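4.2 Charging the Skulomen for the First Time

1. Park on level ground and set the selector to P.
2. Open the charge port and insert the connector until it clicks.
3. Wait 15 seconds for the port light to turn green.

Caution: Do not use an extension cord.
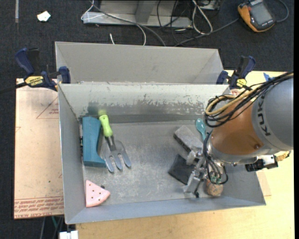 Can the vehicle be left plugged in overnight?
Charging stops at the set limit, and the vehicle may remain connected.

Note: Have the charge port inspected by a Tostolgate service center every 2 years.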